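My mother's old toaster had one lever and one dial, and it lasted 19 years. Mine has an app. Last April it asked me to agree to new terms before it would do a bagel.

I bring this up because I have been thinking about repair, and how we all claim to love it. Everyone I know is in favor of fixing things. Everyone I know also has a drawer of dead gadgets – I have a whole closet – and a vague plan for the weekend.
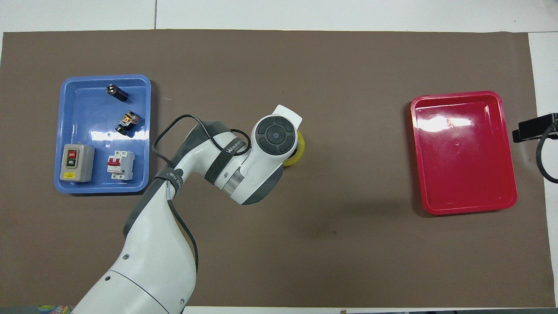
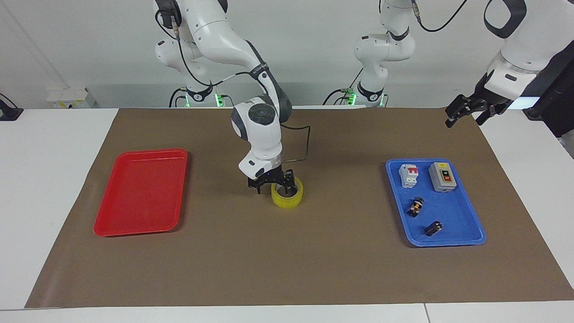
Electrical parts in blue trays, in both pictures.

Kelly Dobson, who lives below me, took her Stenell kettle to a shop and was quoted more than a new one costs. She bought the new one. She felt terrible for an afternoon, then had tea.

I don't blame her. Guilt is a poor substitute for a screw you can turn with a normal screwdriver. If companies had to sell parts at a sane price and print a manual a tired person could follow, we'd find out fast who meant it. I suspect I'd fix the kettle. The toaster I would still like to throw in the river, but I'm told there are terms about that too.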